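Jiltlow Kitchen Notes
Home | Table | Sink & Drying | Ask Us | Contact

Dish Racks and Drying: Your Questions

Last updated Feb 20, 2023

We get a lot of mail about drying dishes, which makes us very happy, as we could talk about it all day! These are the questions that come up again and again. If yours is missing, write to us through the Contact page and we'll add it the next time we go through the pile.

Do I need a dish rack if I have a dishwasher?

We'd say yes, even a small one. Hand-painted plates, glazed dishes you're fond of, wooden spoons and the good knives all tend to get washed by hand, and they need somewhere to go afterward. A folded towel works for two or three things. After that it gets soggy and the plates start leaning on each other.

Wire, wood or plastic?

We love coated wire. Air gets in from every side, it weighs next to nothing, and you can rinse the whole rack under the faucet in a minute. Wood looks wonderful and is gentle on rims, but it wants to dry out completely between uses or it goes gray and fuzzy at the joints. Plastic is fine and often cheap, though the solid-sided ones hold water in the corners.

How big should it be?

Measure the counter first, then think about your biggest everyday plate. Lots of people do this the other way around and end up with a rack hanging over the sink. If you cook for one or two, a small single-level rack emptied once a day will do you very well. Big family? Go longer before you go taller. Two-level racks hold a lot, but the top level drips on the bottom one, and you have to unload in the right order.

Which way should plates face?

All the same way, fronts toward the backs of their neighbors, one plate to a slot. If your plates have a deep rim, try leaving every other slot open. It looks wasteful, and it dries so much faster!

Where do oddly shaped dishes go?

This is our favorite question, because we have a weakness for odd dishes. Leaf dishes, shells, little boats, anything with a curl or a point on the rim. Dividers are spaced for round flat plates, and a piece with a point will either rock or wedge itself in. Our advice is to dry it by hand with a soft cloth and set it down flat beside the rack. If you'd like to let it air dry, turn it upside down on a towel, as long as the rim is even enough to sit steady.
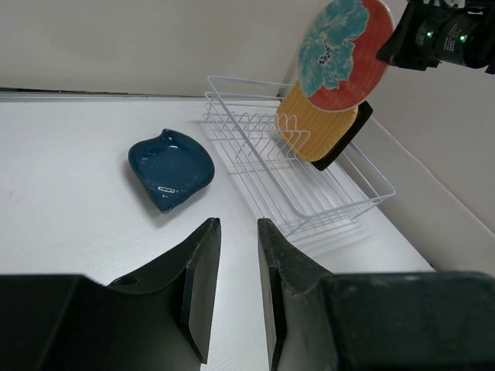
Photo: Haque / Jiltlow Kitchen Notes

A shallow dish with a raised rim, like the dark teal one, will hold a little pool of water if you leave it right side up after rinsing. Tip it out over the sink first and wipe the basin, paying attention to the narrow end and the inside of any curl. Glossy glazes show every water spot, and the darker the color the more you'll see them. A quick buff with a dry cotton cloth and they come up beautifully.

Can I set the rack straight on the table?

Sure, with something under it. A tray, a drip mat or a thick towel will all catch the water. An open wire rack has no floor to speak of, so whatever comes off the plates goes directly onto the surface below. Painted and oiled tabletops are the ones to worry about most.

My rack has orange spots. Is it ruined?

Probably not. The coating wears through first at the feet and at the tops of the loops, where plates knock against it. Scrub the spot with baking soda paste, rinse, dry it really well and touch it up with the repair paint sold for dishwasher racks. Check the label for which surfaces it suits. If the coating is peeling in strips, it's time for a new rack.

How often should I wash the rack itself?

Once a week is lovely, every two weeks is normal. Hot water, dish soap and an old toothbrush for the places where the wires cross. If you have hard water, wipe it down with white vinegar, give it ten minutes and rinse. In August, when our own kitchen gets sticky, we do it more often.

Will a wire rack scratch my plates?

A coated one in good shape shouldn't. Run a finger along the loops now and then and feel for bare metal. Unglazed foot rings on the bottoms of handmade plates are much rougher than any rack, so look there first if you find marks on a plate that's been stacked.

Do you sell the dishes and racks in your photos?

No, we don't sell anything. Most of our dishes come from secondhand tables and from small potteries we've stumbled across on trips, and we're hopeless at writing down which was which.

How many questions do you get?

We had 372 last year, and around 100 of them were about racks. We read every one. Short ones get answered fastest, and a note about your sink and counter size helps us a lot.

Can I reprint this page for my building or class?

Please do! Keep the page name on it and leave the wording as it is. For the photo, ask us first through the Contact page.

More in Sink & Drying: Towels that really absorb | Caring for glazed dishes | Small sinks, big pans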